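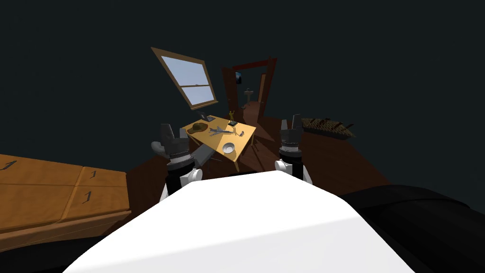

Subject: Re: [drurville-lgbt-history] The Cantero newsletters - what have we got?

Hello Milagros, hello all,

I've left your message in full underneath because there's a lot in it and I keep scrolling back to it. Sorry for the slow reply, I wanted to get through the second box before I wrote, and then the second box had a carrier bag at the bottom of it, and the carrier bag was full of letters!

First the good news. Issue 20 exists. It was folded inside a copy of issue 33, which is why it never showed up when the boxes were first listed. It's the one with the long piece about the coach to Jivdale, the one Bernadette's diary mentions and we all thought she had muddled up with something else. She hadn't. Two and a half pages, typed with a ribbon on its last legs, by somebody signing as "Fern". There's an account of the coach driver refusing to put them down outside the hall and leaving them at the bus station instead, and the whole lot of them walking up the hill singing. I read it standing in my kitchen with my coat still on.

So on your first question, the run. The last issue was 98, I'm now sure of that, because the front page says it's the last and thanks everyone who ever stuffed an envelope. I don't think there was a 99 even though the address book has a note about one. If anyone on this list remembers a farewell sheet or a reunion issue, shout, but my guess is that it was planned and never got typed. We're missing 21 issues from that run, a bit better than we feared in the spring. Most of the gaps are early, when they were using the duplicator at the college and printing however many they could before somebody needed the room.

On the name: you asked why Cantero, and I've found an answer, though it's from a letter and so only one person's word. The first meetings were in the upstairs room of the Cantero café on Mill Lane, and they used the café's name so that the newsletter could come through the post, or lie about on the table at home, without giving anyone away. A subscriber in issue 11 says her mother thought she had taken up Spanish cookery. The café people knew all about it, by the way. They let the group leave the spare copies behind the counter and you had to ask for "the menu for upstairs". I love that so much.

Your second question, about the contact adverts and the real names. I've thought about this more than anything else and I think you're right to be careful. People wrote to Cantero on the understanding that it went to other subscribers and no further. Some of them are alive, some have children and grandchildren in Drurville, and a few were never out to anyone. What I'd like to suggest is this:

Scan everything, all pages, and keep the full scans with the paper copies, closed.

For the public version, cover the contact adverts and any home address or phone number. Leave pen names as they are.

Where somebody signed an article with a full name, leave it if we can reach them or their family and they say yes. If we can't reach them, initials for now, and a line on the website saying who to write to.

The obituaries are harder. There are a good many of them from issue 40 onwards and they are beautifully done, by friends, often with things in them that a family at that time would have kept out of the paper. I don't want to hide them. They're probably the most important pages in the whole run. But one or two name the illness when the death notice in the local press said something else, and I think those families ought to hear from us before they stumble on it. Can we talk about this in person? I'd rather not settle it by email.

On the third question, the subscriber list: yes, I have it, and no, I don't think it should be scanned at all. It's an indexed address book with a green cover. At the height of it there were 293 names, which for a newsletter covering Drurville, Jivdale and the villages in between is astonishing when you remember you had to know somebody to find out it existed. I've used the figure here because a total hurts no one. I would be happy for the book itself to go to the county record office under a long closure and for none of us to look through it for people we know. I've been good so far and it hasn't been easy!

Now the bit I'm really excited about. The letters in the carrier bag are nearly all from one small stretch, the winter of the library row. You'll remember that the council told the library in Jivdale to stop stocking Cantero on the free papers table, and that the paper trail goes cold after the first complaint. Well, people wrote in. There are letters from teachers, one from a vicar (cross, but on our side), several from readers who'd never picked up the newsletter until they were told they couldn't, and a very short one in pencil from someone who says he's fifteen and could they please keep posting it to his aunt. The editors printed only a handful. I've put them in order as best I can from the postmarks and I'd love someone with better eyes than mine to check the order.

I think there's a display in these alone. I know the plan was to show the front covers, and they're great covers (the hand-lettered ones especially, whoever did the lettering for the Christmas issues should have been famous), but I can picture a wall of the letters with somebody reading them aloud on a loop - local voices, different ages. If the library would have us that would be perfect, given the story. I haven't asked them yet. Does anyone know who looks after exhibitions there these days?

A few practical things.

Staples: please take them out only with the flat tool, never the claw sort. The early paper tears if you breathe on it. The staples from the first two years have rusted right through and some have left holes, so go slowly and if one won't come, leave it.

Drimow: I've had a try with the Drimow cataloguing software you sent the link for and I get on with it fine. The only nuisance is that it won't take issue numbers with a letter after them, and there's a 56 and a 56b (the b was a single sheet about the change of venue). For now I've put the b in the notes field. If there's a better way, tell me.

Scanning: my scanner doesn't like the purple duplicator pages, they come out as pale grey mist. Turning the contrast up in colour mode helps, black and white doesn't. If someone has a better machine I'll gladly drive over with a folder of the worst ones.

Interviews: Fern! Does anyone know who Fern was? She wrote in eleven issues that I've read so far and then stops. I would give a great deal to sit down with her and a pot of tea. She's funny and she notices everything, down to what people had in their sandwiches on the coach.

I'm free most evenings in November, after seven is best. My table is the biggest, so come here if that suits, and bring a jumper as the back room is chilly.

Much love to everyone, and thank you for getting this going, Milagros. I had no idea what I was carrying home when I said I'd take a couple of boxes.

Vija

Milagros Bermúdez wrote:

> Dear all,
>
> Thanks to everyone who came to the sorting afternoon, and to Vija Žukauskas for taking the boxes home. It's lovely to have them somewhere dry.
>
> Before we go any further with the Cantero newsletters I think we need to answer three things.
>
> 1. What have we got? How far does the run go, and what's missing? Does anyone know where the name came from?
>
> 2. What do we do about the contact adverts, and about people who used their own names? I would love the whole thing to be online and free to read, but these people didn't write for the internet.
>
> 3. Is there still a subscriber list, and if so who has it? Please don't send it round.
>
> I'm also still looking for issue 20 and anything at all about the library business in Jivdale. If you have a box in the loft you've been meaning to open, now's the time.
>
> I've sent a few of you the link for Drimow so we can all type into the same catalogue. Have a play and say if you hate it.
>
> Milagros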